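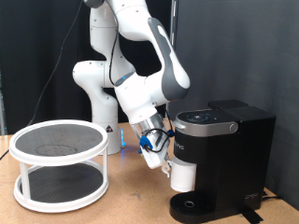
Skaneck Break Room Notes, data card

2409 handwritten messages from the whiteboard beside the Skaneck office kitchen, typed up by Ingrid Pruitt and Gayan Siriwardena. Spelling is as found. So is the tone.

Contents
messages.csv – one row per message, with text, topic and pen color
replies.csv – 1809 rows linking a message to whatever it was complaining about
topics.txt – milk, mugs, parking, the thermostat, other

Known problems
Most of "other" is also the thermostat. Gayan labeled the first 500 rows alone and considered sarcasm a topic, so treat those with care. Pen color is blank wherever Ingrid and Gayan disagreed on teal.

Names were swapped for initials before release. Anyone who signed in full capitals may still be easy to spot, mostly by their coworkers.

Versions
Version 2 drops the duplicates from October, when one person wrote the same thing about lids every morning. Last updated 9th August.

Use
Free for teaching and research. Please don't use it to settle who took the blue mug.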